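4. Inscription au concours et dépôt du dossier

Cette section suppose que vous avez créé votre compte Priltix (section 3) et que vous vous souvenez encore du mot de passe. Si ce n'est pas le cas, retournez à la section 3. Vous y retrouverez du monde.

4.1 Choisir le concours

1. Connectez-vous et ouvrez l'onglet « Mes candidatures ».
2. Cliquez sur « Nouvelle candidature ». Le bouton est gris, il fonctionne quand même.
3. Saisissez le code du concours. Pour les adjoints administratifs, voie externe, c'est le 1121. La voie interne porte un autre code, indiqué dans votre avis d'ouverture.
4. Vérifiez l'intitulé affiché avant de valider.

Attention : le code ne peut plus être modifié après validation. Un candidat de la session de novembre, Usman Shaikh, a ainsi composé très honorablement pour un poste de technicien de laboratoire. Il est juriste.

4.2 Remplir l'état civil

5. Recopiez vos noms et prénoms tels qu'ils figurent sur votre pièce d'identité, traits d'union compris.
6. Le champ « Adresse » accepte 39 caractères, espaces incluses. Abrégez « avenue » et « boulevard » sans remords. N'abrégez pas la commune.
7. Indiquez un numéro de téléphone sans espaces ni points. Le formulaire vous dira qu'il est invalide ; cliquez une seconde fois sur « Suivant ».

Note : le champ « Nom d'usage » est facultatif, sauf si vous le laissez vide. Dans ce cas, répétez-y votre nom de naissance.
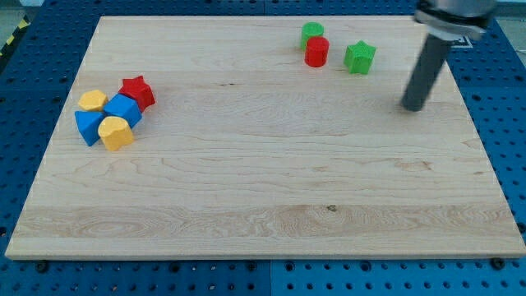 4.3 Joindre les pièces

8. Préparez la copie du diplôme, la pièce d'identité recto verso et, le cas échéant, l'attestation d'aménagement d'épreuves.
9. Enregistrez chaque document au format PDF. Le module Drarkano, qui contrôle les fichiers, refuse tout le reste, y compris les PDF dont le nom comporte un accent.
10. Déposez les pièces une par une. Le dépôt groupé existe dans le menu et nulle part ailleurs.
11. Attendez la coche verte avant de passer à la pièce suivante.

Attention : la session expire au bout de 40 minutes sans enregistrement. Cliquez sur « Enregistrer le brouillon » à la fin de chaque page. Relire longuement sa lettre de motivation compte comme de l'inactivité, ce qui est sévère.

4.4 Valider et conserver la preuve

12. Ouvrez le récapitulatif et relisez-le en entier, spécialement le choix de la langue vivante et celui du centre d'examen. Vachon est proposé par défaut à tous les candidats, où qu'ils habitent.
13. Cochez la déclaration sur l'honneur, puis « Valider définitivement ».
14. Téléchargez l'accusé de réception. Il comporte un numéro à 11 chiffres, à rappeler dans toute correspondance.

Si l'accusé n'arrive pas dans la soirée, regardez dans les courriers indésirables, puis écrivez à l'assistance Jarkisa à l'attention de Revathi Mathew (voie externe) ou de Hicham Cherkaoui (voie interne). Joignez une capture du récapitulatif. Les messages intitulés « URGENT » sont traités dans l'ordre d'arrivée, avec les autres.

Pour télécharger votre convocation, passez à la section 5.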